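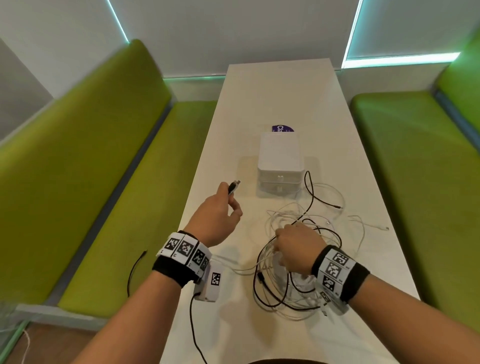
Minutes: Wrist Rig and Cable Station, Maintenance Meeting

Category: Operations / Meeting Notes

August 22, 2022, Clellari booth

1. Minutes from July
Approved with one correction: the spare module went to Dronard, not to Bauerfeind.

2. Wristbands
Marker tiles on both bands are to be wiped with a dry cloth before each session. Any tile with a lifted corner gets replaced, and the band is recalibrated afterward. The tracking log shows 56 dropouts since the last meeting, most of them on the left side. Agreed to check the left module's cable first and leave the software alone until that is done.

3. Cables
Sorting still takes too long. White and black cords will be bagged separately after each session. Cords with a cracked plug go back to Jovodance for credit. Order 2 spare module cables. Request for 500 printed labels held over.

4. Arm cell
The gripper pads have run roughly 100 hours and are due for a change. Bauerfeind will send the pads. Zero the arm again after fitting, then run the plug pickup test at low speed.

5. Other business
Booth lights stay at the present setting during calibration.

Next meeting to be set by email.

Shares: 3 | Comments: 0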